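Borrowed Toys: What Families in Grevside Take Home, and What They Bring Back

Dineo Baloyi and Octavio Pacheco
Project report, Community Studies
Project supervisor: Petronella Visser

8 min read

Why we picked this subject

When we first sat down to choose a topic, we had a long list of serious-sounding ideas, and toy lending was right at the bottom, added by Dineo because she had grown up with a library card that let her take home a puzzle along with her books. We kept coming back to it. Everyone we mentioned it to had a story, usually about a toy they had loved for a month and then had to hand over a counter with tears running down their face. So we crossed the serious ideas out and went to see the toy library on Tamayo Street, where we were given a very kind welcome and a great deal of tea.

The question we settled on was a simple one: does borrowing a toy change how a family thinks about buying one? We also wanted to know which toys go out, which sit on the shelf, and what happens when a set comes home with a piece missing. That last question ended up taking over a good part of the project, as you will see.

How we did the work

The library keeps its lending records in a program called Jundel, and Keabetswe Mnguni, who runs the desk, kindly printed out one year of loans for us with all the names removed. There were 2,209 loans in that printout. We typed them into a spreadsheet by hand over several long evenings (we would not recommend this, and next time we would ask for a file) and sorted them by type of toy and by whether they came back on time.

We then talked with 17 families. Most of the conversations took place at the library in August, while the children were playing nearby, which made for a lot of interruptions but also for some of our best material. We used the same question sheet with everybody, although we let people wander off the subject if they seemed to be enjoying themselves.

What goes out the door

Of the 2,209 loans, 1,462 were returned on or before the due date. We had expected the figure to be lower, and so had Keabetswe. Late returns were most common with ride-on toys, and anyone who has tried to get a small child off a tricycle will understand that.

Puzzles and board games go out mainly in winter. Costumes go out all year and come back needing a wash. Building toys are steady in every month, and the parents we met were very fond of them, partly for the reason that one set can serve a four-year-old and a nine-year-old on the same rug. One mother told us her two children had not agreed on anything since spring, except that the bricks were staying out on the floor until after supper.

Pretend-play toys came up in nearly every conversation too. Children like a setting for their games, a farm or a garden or a forest, and several parents said a bit of printed background did more for a game than another bag of figures would have. We thought that was a lovely point, and a cheap one to act on.

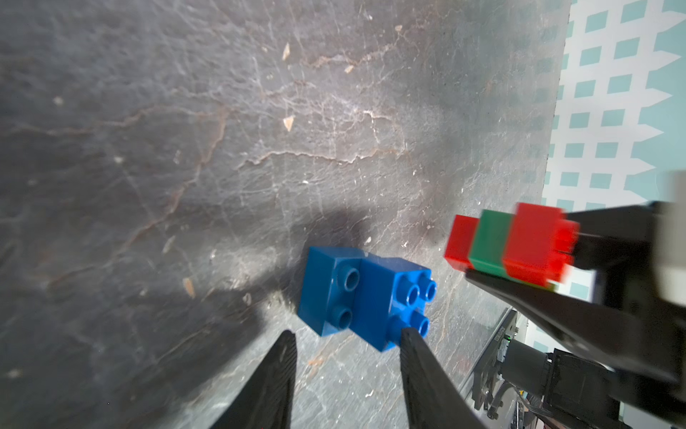
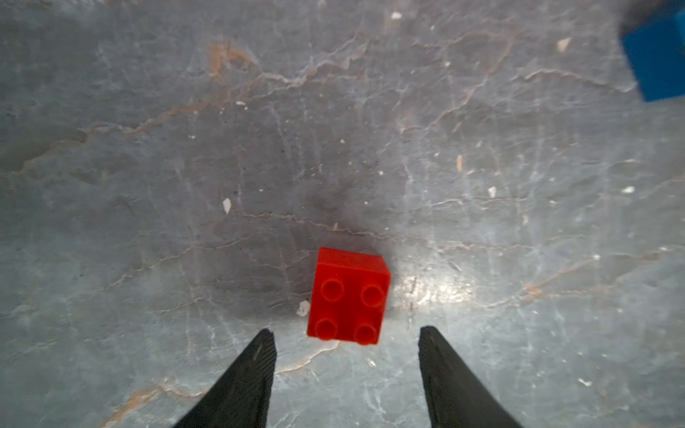
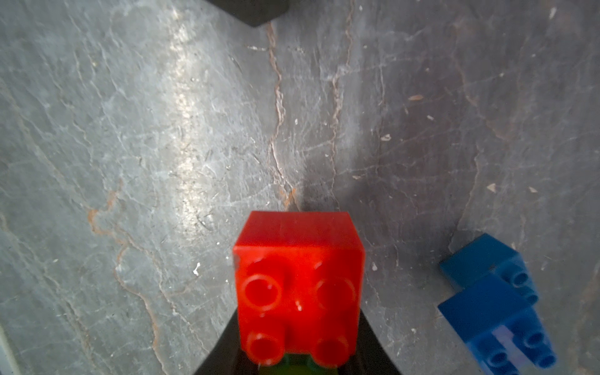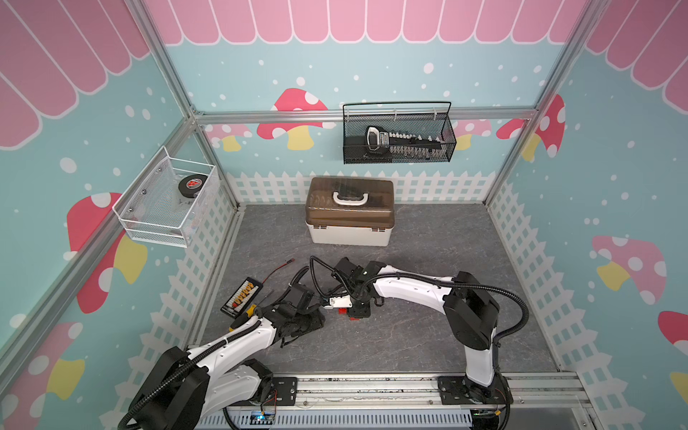

The missing piece problem

Every toy library we read about has this trouble, and Grevside is no different. A set goes out complete and comes home short, and then somebody has to decide whether to charge the family, replace the part, or shrug and write a note on the lid. The Tamayo Street library shrugs, mostly. Their feeling is that a fee would frighten away exactly the families they most want to see, and after our interviews we agree with them. Two of the parents told us they had stopped using a different library after being charged for a lost part, and both were still a little embarrassed telling us about it.

What works better is a jar. There is one on the desk for stray parts, and families drop in whatever they find under the couch, sometimes months later. It has no label and needs none by now.

Borrowing and buying

This was meant to be our main section, and it is the one where we have to be most careful. Most of the families said they bought fewer toys than before they joined, but they were telling us so while standing in a toy library, and people like to be polite. We did not see any receipts. What we can say with more confidence is that borrowing had changed how they chose. Several used a loan as a trial, and only bought the toy if the child was still asking for it a week after it went back. A grandfather described this as his cooling-off period, and he was very pleased with the money he had saved on a drum.

A few parents felt the other way. Their children found it hard to give things up, and one father said he had ended up buying three toys he would never have heard of otherwise.

What we would do differently

We would talk to families who do not use the library, which was the biggest gap in our work. Anastasia Kyriakidis, who read our first draft, pointed this out right away, and by then we had run out of time to fix it. We would also ask the children more. We wrote only one question for them – what would you borrow if you could borrow anything – and the answers (a horse, a bigger horse, the library) filled a whole page of our notebook.

Thanks

We are grateful to Keabetswe for the printouts and the patience, to Petronella for reading every version, and to all the families who talked with us while holding somebody's coat. A copy of this report and our question sheet will be kept at the Tamayo Street desk for anyone who would like to borrow them.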